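Carry forward of unused concessional contributions — does salary sacrifice at a new job count?

Posted in Super and Retirement by Yu-na Ahn

Hi all! I've been reading this board for months and finally have something to ask. I changed jobs in August and my new employer, Clindov, lets staff salary sacrifice into super from the first pay. My old place (Duda) never offered it, so I only ever had the compulsory contributions going in and I have plenty of unused cap sitting there from last year.

My balance is well under the limit for using carried-forward amounts, so I think I'm fine on that front. What I can't work out is whether the catch-up amount has to go in as a personal contribution that I claim as a deduction, or whether I can just turn up the salary sacrifice. I'm putting in $174 a fortnight at the moment and I'd love to add another $4000 before the end of June. Payroll say they're happy either way but they won't tell me which is better, fair enough.

Also, do I need to fill in a form to say I'm using the old cap? I've looked and looked and can't find one!

Kamran Talebi

Great question, and well done for looking at this before June and not in the last week of it like I did!

Either way works. Employer contributions, salary sacrifice and personal contributions you claim a deduction for all land in the same bucket. If the total goes over your ordinary cap for the year, and your total super balance was under the limit at the previous 30 June, the tax office uses up your carried-forward amounts on its own, oldest year first. So no, there's no form for that bit. You can see what you've got left through your online tax account, under the super section, though give it time to catch up with your funds' reporting.

The form you do need, if you go the personal route, is the notice of intent to claim a deduction. That goes to your fund, and you must have their acknowledgement back before you lodge your return. Don't roll the money over to another fund before you've done it either. I moved mine to Omgate too early one year and had a very long afternoon on the phone — 3 calls, all lovely people, none of whom could undo it.

I'd personally do the lump sum as a deductible contribution. You pick the day, you can stop if the car dies, and you get the difference back at tax time. Salary sacrifice feels nicer though because you never see the money. Both are great, honest!

Fergus Munro

just salary sacrifice it, much easier. I did $908 a month through work all last year and never filled in a thing. Check your payslip because mine was late going across to the fund once

Valentyna Boiko

Kamran has covered it really well, I'd only add one thing about dates. A contribution counts in the year your fund receives it, and with salary sacrifice you are relying on your employer's timing. If Clindov pays super quarterly, your June amount might not arrive until July, and then it's in next year's cap. Ask payroll for the actual payment dates! My first employer, Shimada, paid every quarter and I had no idea until I drew up a little table of it all. I love a little table.

And do check whether the extra deduction is worth it at your income. If a good part of it would come off the lowest bracket, the saving is much smaller than people expect. Contributions tax still comes out on the way in, and you can't touch the money for years. Still, starting early is wonderful and I wish I had.

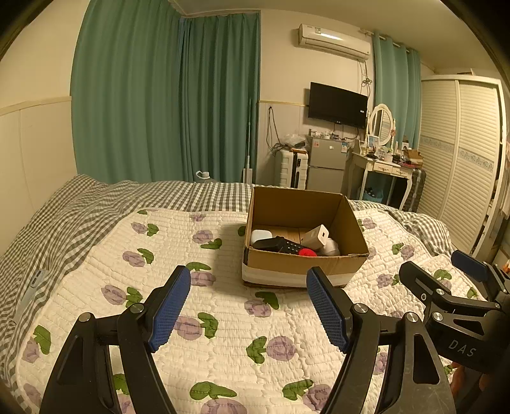
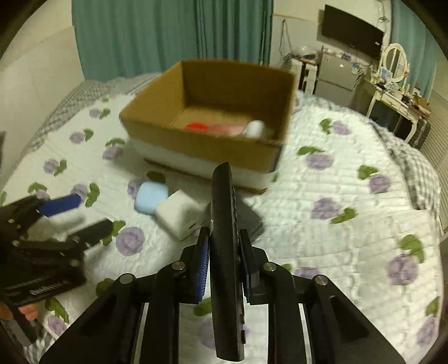
Adelaide, Thursday, April 8, 2021

Update from Yu-na: thank you all so much, this is brilliant! I rang payroll and Valentyna was spot on, they pay super quarterly. So I'm leaving the fortnightly amount where it is and making the lump sum myself in May, with the notice of intent going in as soon as it shows in my account. My unused amount was there online too, two menus deeper than I'd looked.

One follow-up if anyone is still reading — does the fund's acknowledgement come by post or by email? Mine still has my old address and I'd better change it first.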